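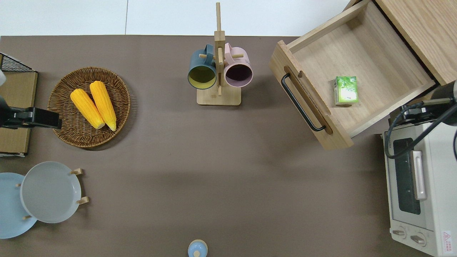

Corn cobs in a woven tray. Food prices are at the centre of the Hakwood row.

Print | E-mail

Hakwood's "local basket" scheme to go ahead despite doubts

February 2022

Shoppers in Hakwood will be offered a weekly basket of local food at a fixed price from April, under a plan the town council says will cut household bills. How it will do so has yet to be explained.

The scheme is to be run by Tannous, a wholesaler based on the Flasska road, which has been given a grant of 2,000 pounds to set it up. Families who sign up will collect a basket of vegetables, bread and eggs from the old corn exchange. The council's leaflet promises "real savings for real households", but gives no price for the basket and no list of what will be in it from one week to the next.

That has not stopped the council from calling it a success in waiting. It points to a survey in which 201 residents said they would like to buy more food grown nearby. The survey did not ask what they would be willing to pay, or whether they could get to the corn exchange during its opening hours, which are set to end at four in the afternoon.

There are also questions over supply. Only 60 baskets a week will be made up at first, while 235 households have already put their names down. The council says places will be shared out "fairly" but has not said whether this means a draw, a waiting list or some test of need.

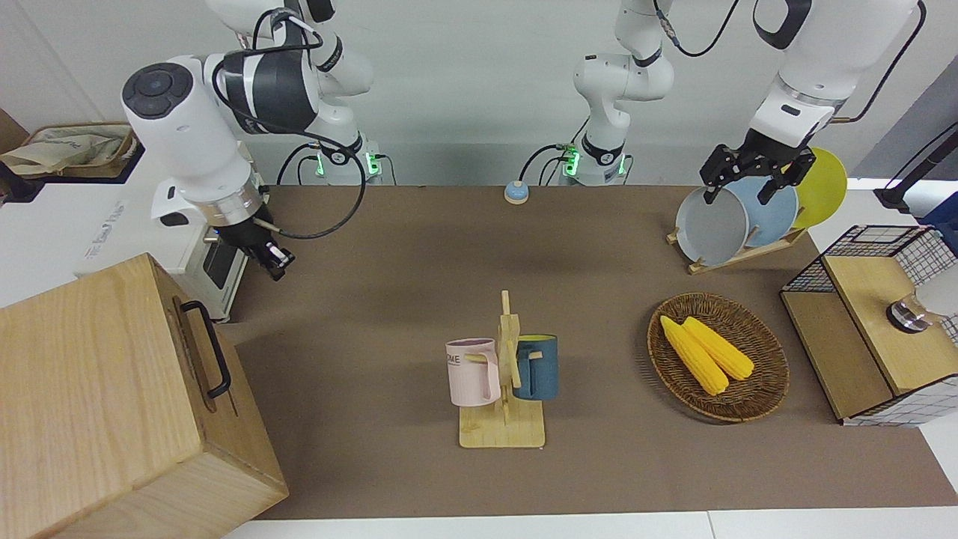 A countertop oven. Recipe cards promised with the baskets will include dishes for small ovens.

The word "local" is doing a good deal of work too. Growers around Hakwood have little to sell in early spring beyond leeks, stored roots and some greens. Tannous says it will "look further afield where needed", and would not rule out buying from outside the county. If it does, it is hard to see what the basket offers that the market stalls do not.

A similar scheme in Zurnivance closed after one winter. Hakwood's council says it has "learned the lessons" from its neighbour, though a request for a copy of them went unanswered.

Sign-up forms are at the library. The council says the price will be announced before the first collection.

Print | E-mail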